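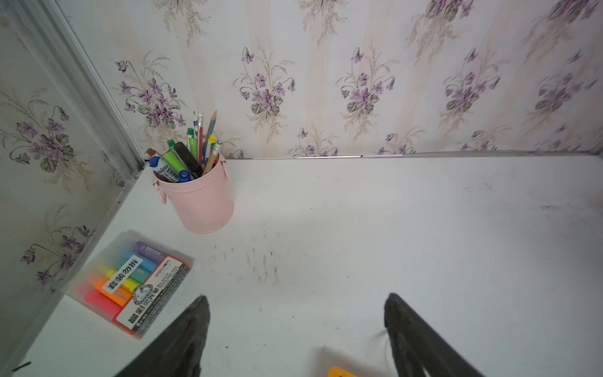 Vandana Kashyap objected, on reading a draft of this section, that an upright holder is a poor unit of storage to measure, as its capacity depends on what the owner is willing to pull out by the cap. The objection is accepted in part. We retained the holder as a unit but recorded the mix of its contents separately from their number.

4.2 Upright holders and mixed contents

Figure 3 shows a case of the type coded M (mixed, full). The pastel pink metal holder stands near the corner of a white desk and is packed with markers, highlighters, pens and pencils, among them a mechanical pencil with a clip. The writing tools lean in different directions, and the tallest rise well above their neighbors. A box of highlighters is kept on the same desk. Under our scheme the box is a second storage unit, and highlighters standing in the holder are coded as split stock — one kind of tool kept in two places.

Across the Lornby and Laninholm desks we logged 527 writing tools in upright holders. Split stock was found at 40 desks. Highlighters were the kind most often split, followed by black markers. Pencils were seldom split, and respondents at both sites described the holder as the only place a pencil could go. The holders themselves varied little in height, so that short items tended to sink below the rim and were missed in the first pass. The second pass, made by Saqib Tarar with the holder emptied onto a tray, is the one reported throughout.

Placement was coded by distance from the nearest wall. Holders within 150 mm of a wall were coded as parked, all others as in reach. Parked holders were fuller at both sites. We did not ask respondents to estimate how often they used each tool, having found such estimates unreliable in the pilot.

4.3 Small items without a container 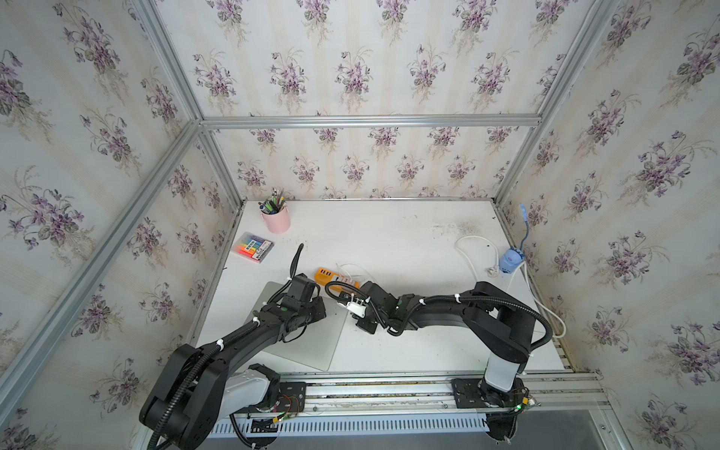

Plugs and adapters never get put away, Tamunoemi Nwachukwu replied when asked in the Laninholm interviews where such items were kept, and the best that can be hoped for is that they stay on the same side of the desk. Similar answers were given at Lornby, in less decided terms.

The small white connector in Figure 4 belongs to this class. It has short prongs and is small enough to be lost in a holder of the usual kind. The light gray rectangular piece with rounded corners, set at an angle on the white tabletop, was coded as a flat item. Flat items were entered with their orientation to the desk edge (square or angled) and were excluded from the container totals.

Lucian Bratu and Dong-geon Tak coded the uncontained items independently. Most disagreements concerned plugs with a short lead attached, which one coder entered as cables. These were recoded as connectors wherever the lead was shorter than a pencil. The revised counts are given in Table 5, with cables listed in a separate column.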